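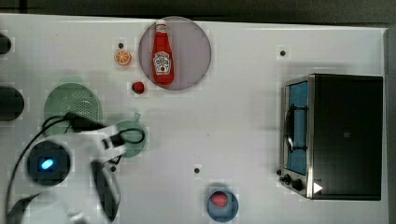
Ketchup bottle on a round plate, with an orange slice to the left.

Grerholm Community Hall: Shared Kitchen Inspection Checklist
Inspection date: 17 January 2023
Areas covered: main kitchen, dry store, serving hatch, rear corridor
Previous inspection: September

Marks used: OK, Fix (before next booking), Watch (look again at next inspection), N/A

Section 1. Fire and exits

1.1 Rear exit door opens fully from inside. OK
Comment: Door sticks a little at the bottom in cold weather. It opened on the first push.

1.2 Corridor clear to a width of 900 mm. Fix
Comment: Folding chairs were stacked on the left side again. Moved to the dry store during the inspection. The booking form should tell groups where chairs go.

1.3 Extinguisher in place, gauge in green, tag current. OK

1.4 Fire blanket mounted and reachable from the range. Watch
Comment: The blanket is on the wall behind the range, so a person would have to reach over the burners to get it. Suggest moving it next to the hatch.

1.5 Smoke alarm in corridor sounds on test. OK

Section 2. Gas and electric

2.1 Grandis range: all burners light and shut off cleanly. Fix
Comment: Back left burner is slow to light. Knob taped over and marked out of use. Service call placed with Trnka.

2.2 Gas shutoff labeled and not blocked. OK

2.3 Outlets near sink have working GFCI. OK
Comment: Both tripped and reset.

2.4 Cords on small appliances free of cuts and scorch marks. Fix
Comment: Electric kettle has a nick near the plug. Removed from service. The toaster and the hand mixer passed.

2.5 No extension cords in permanent use. Watch
Comment: One is still feeding the radio on the windowsill.

Section 3. Utensils and tableware

3.1 Plastic items free of cracks, melted edges and deep scratches. See comment
Comment: Two serving spoons had melted tips and were thrown out. Check strainers along the rim and around the holes, where cracks start.

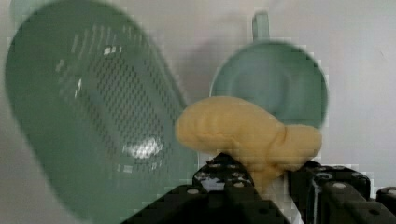

Green plastic colander, with a cup to the right.

3.2 Knives stored in block or rack. OK

3.3 Cutting boards color coded and not badly worn. Fix
Comment: The red board is deeply scored on both sides. Replace.

3.4 Sponges and cloths replaced on schedule. Watch
Comment: The sign-off sheet by the sink has gaps. Pack of new sponges is in the lower drawer. 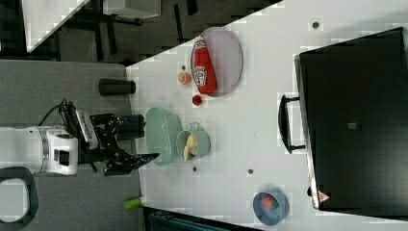
Section 4. Refrigerator and food storage

4.1 Refrigerator at or below 40 °F. OK

4.2 Raw meat stored below ready-to-eat food. N/A
Comment: No meat in the refrigerator.

4.3 Leftover food labeled with group name and date. Fix
Comment: 7 containers had no label. Discarded according to the house rules.

4.4 Dry goods off the floor and in closed containers. OK
Comment: The flour bin now has a proper lid.

Section 5. Cleaning products and floor

5.1 Chemicals locked away from food. OK
Comment: Detel degreaser moved to the locked cabinet.

5.2 Spray bottles labeled. Fix
Comment: One clear bottle under the sink had no label. Emptied and rinsed.

5.3 Floor mat by sink lies flat. Fix
Comment: One corner curls up. Replace with a heavier mat, 800 mm wide.

Copy posted inside the dry store door. Items marked Fix stay open until initialed on the posted copy.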